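About us

Wernance is a home help and housekeeping service in Ballarat, run by Ngaio Hollis and Dagmar Polák. We started with 2 clients and a borrowed station wagon. Our staff now look after 800 households across the Central Highlands.

We clean, cook, shop, and do the washing and ironing. Visits run from an hour to a full day and there is no lock-in contract. Bảo Tô handles rosters and will call you back the same afternoon.

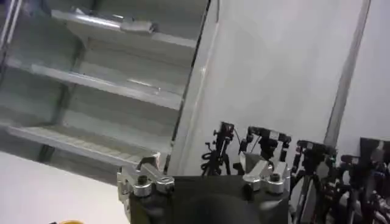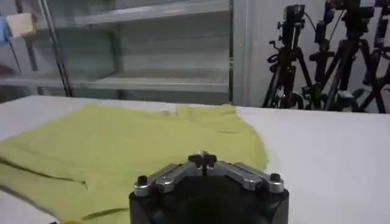
Photos: Duyên Dương / Wernance

Our office is at 1632 Nonditz Road, upstairs. Parking is at the rear, off the laneway.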